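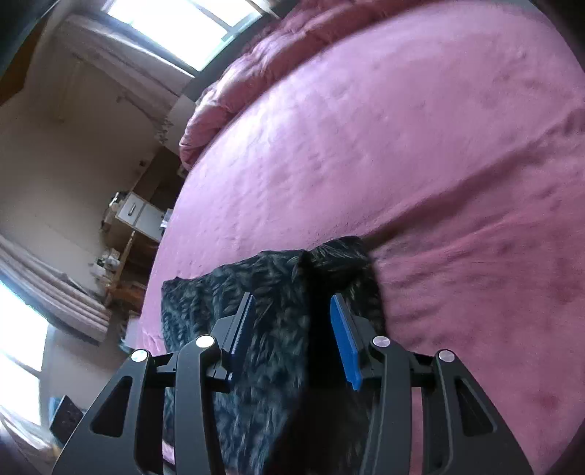 Pultorbridge, 11/11/2022

How to fold a fluffy throw (and whether you need to bother)

Every folding guide I've read says to work on a hard, flat table. I don't own one big enough, and the bed does fine. Push the comforter up to the head end and leave it rolled. Making it neat first is a waste of effort.

1. Lay the dark throw flat across the near edge of the bed. On a plush bedspread it won't slide much.

2. Pinch the middle, lift a ridge and lay it over. I'm told you should measure this. I never have.

3. Fold again the other way and press the air out with your forearm.

4. Stop there. Dougal Laing swears by rolling the thing, but mine springs open within the hour – perhaps his is thinner.

As for the Caseck folding board, 354 by 265 mm, I can't see what it does for a throw that size. It might suit shirts.

Store it on a shelf, fold side out. I wouldn't bother with vacuum bags for anything furry.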